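Chapter 5
Sorting and Grouping: Color, Shape, and Size

Chapter Outline
5.1 What a Sorting Rule Is
5.2 Sorting by One Property
5.3 Sorting by Two Properties
5.4 Preparing the Work Surface
5.5 Observing and Recording
Review and Practice

Key Terms
attribute, class, cross-sort, free sort, matching, property, regrouping, sorting rule

After studying this chapter, the reader should be able to:
State a sorting rule in words that a child can follow.
Tell the difference between matching and sorting.
Plan a short session in which the same set of blocks is sorted first by one property and then by another.
Keep a written record of a child's sorting choices without leading the child toward an answer.

Introduction

Chapter 4 dealt with matching, in which a child places one object with another that is the same. Sorting asks for more. The objects in a group may differ in several ways, and the child must hold on to the one way in which they agree. A child who puts a red button with a red spoon has set aside shape, use, and feel in order to attend to color. This is a considerable step, and most children take it unevenly. A child may sort by color with ease in the morning and return to lining up favorite objects after lunch. Teachers should expect this and should not treat it as a loss of skill.

The sorting activities in this chapter use small solid blocks, a flat board, and shallow trays. Many classrooms already own suitable blocks. Programs that follow the Punetti sequence will find that its second box may be used for every activity through Section 5.3. The activities do not depend on any particular set, however, and household objects are discussed at the end of Section 5.2. Whatever is chosen, all of the pieces should be large enough to be safe for the age group, in keeping with the program's own rules on small parts.
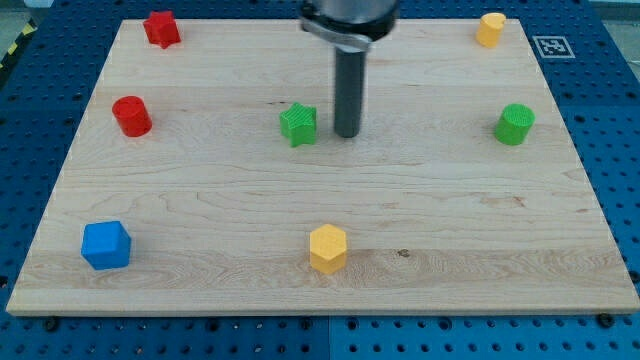

A property is anything about an object that can be used to decide where it belongs. Color, shape, length, weight, and texture are all properties. In early work the teacher should choose a set in which the properties cross one another, so that no single way of grouping is the only one possible. The star and cylinder blocks on the maple board are a simple case: there is a red star and a green star, a red cylinder and a green cylinder. A child who puts the two red pieces together has sorted by color. A child who puts the two stars together has sorted by shape. Both groupings are correct, and the teacher's task is to find out which rule the child had in mind. A yellow cylinder, also on the board, raises a further question. Under a rule of shape it joins the other cylinders at once, but among these five pieces it has no partner of its own color. Children often ask whether a group may have only one member. It may, and the teacher should say so plainly.

A sorting rule is a statement that tells where every piece in the set should go. "Red ones here, green ones there" is a complete rule only if every piece is red or green. When a piece is left over, the rule must be widened or a new group must be made. Section 5.1 gives practice in testing rules in this way before they are used with children.

Distance and position can mislead young children in judging size. A block at the far side of a board may be called "the little one" even when it is equal in height to one placed nearby. For this reason, size comparisons should be made with the pieces standing side by side, close to the child. Color and shape may be judged with the pieces spread out.

The work surface also deserves attention. A plain board gives the child a clear limit within which to work and keeps the blocks apart from other materials on the table. Surfaces with bright printed patterns should be avoided in the first weeks. Section 5.4 describes the layout used at the Pisgate Children's Center, where boards are stored upright beneath the window and each child carries one to the table before beginning.

Sessions should be brief. A period of up to 30 minutes is enough for the full activity, including the time needed to lay out the blocks and return them to their trays. Children who wish to continue may be given a free sort, in which no rule is named and the teacher only observes.

Before You Read

Collect a small set of objects from a desk or kitchen drawer. Sort them by one property and write down the rule used. Mix them again and sort them by a different property. Note any object that was difficult to place, and keep these notes for use with the Dwivedi Observation Form in Section 5.5.

5.1 What a Sorting Rule Is

Adults sort so often that they seldom put the rule into words. Laundry is divided, mail is separated, and dishes are returned to their shelves with little thought. A child who is new to sorting needs to hear the rule spoken, to see it carried out slowly, and to have the chance to repeat it. The teacher begins by naming the property alone: "We are going to look at color." The first piece is then placed without hurry, and its color is named. The teacher places a second piece of a different color well apart from the first, then offers the next piece to the child and waits.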